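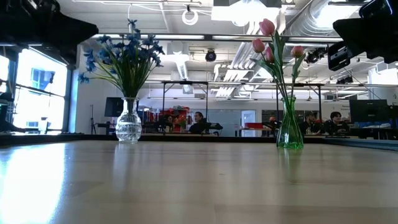
*Clear faceted vase with blue artificial stems (left) and green glass vase with pink tulips (right), set well apart on a wood-grain tabletop.*

## 7. Table arrangements

This section covers placing, filling and cleaning the two glass vases supplied with the Fundden tabletop set. Read Section 6 (Unpacking glass) before you start. If you ordered the Kitar refill pack, keep its stems in their sleeves until step 4.

### 7.1 What you need

- The clear faceted vase and the green vase
- One bunch of blue stems
- One bunch of tulip stems
- A lint-free cloth
- A bowl of lukewarm water with a drop of dish soap
- Side cutters, if any stems need shortening

Kitchen scissors will not cut the wire core in Kitar stems and the attempt will nick the blades.

### 7.2 Preparing the table

1. Clear the tabletop and wipe it down with a damp cloth. Dry it fully.
2. Run a finger over the spots where the vases will stand. Grit under a glass base will scratch a glossy finish the first time the vase is turned.
3. Choose a position for each vase at least a hand's width in from any edge. On a table used for meals, allow more.

**Note:** A polished top reflects both the glass and the window. If you find the glare distracting, draw the blind partway or move the arrangement to the other side of the table. Do not use a dulling spray on the finish.

### 7.3 Filling the clear vase

4. Remove the blue bunch from its sleeve and untwist the tie.
5. Hold the bunch by the lower stems and lower it through the narrow neck. If it sticks, take it out, straighten the stems and try again. Do not force it.
6. Once the stems touch the bottom of the bulb, let go and allow the bunch to open.
7. Bend the long leaves outward and down, a little on each side, until the flowers form a wide fan. Work slowly from the base of each leaf.
8. Turn the vase by its body to check the shape from every seat.

**Caution:** Never lift this vase by the flowers or by the rim. Put one hand around the bulb and the other under the base.

### 7.4 Filling the green vase

9. Lay the tulip stems side by side and decide which will be the tallest. Trim the others if needed, taking off 2 cm at a time.
10. Stand the tallest stem in the vase first, close to upright.
11. Add a second stem, lower and to the left.
12. Add the third so that it leans out over the flared rim to the right.
13. Tuck the broad leaves in between the stems. They hide the trimmed ends and help keep the blooms from rolling around the rim.

**Note:** Tulip colours vary between batches. Stems bought at different times may not match, so check them together in daylight before trimming.

### 7.5 Spacing the pair

Keep the two vases apart, with the green one slightly nearer the front of the table. The tulips stand tall, and if the vases are pushed together the leaves tangle and the shape of the blue fan is lost. On a table narrower than 159 cm, use only one vase, or put the second on a sideboard.

### 7.6 Care

- Dust the flowers every 16 days or so with a soft brush. A hair dryer on the cool setting also works.
- Wash the vases by hand. The pattern on the clear vase holds grease in the recesses, and a soft toothbrush will get it out.
- Dry the inside completely before putting artificial stems back. Water left in the bottom will rust the wire.
- Keep the blue flowers out of direct sun where you can. Deep colours fade first.
- Do not place candles between the vases.

**Caution:** A chipped rim cannot be repaired. Wrap the vase in newspaper, dispose of it with household garbage and order a replacement through Wijaya, quoting the number on the carton lid.

For the Darelov low bowl, see Section 8.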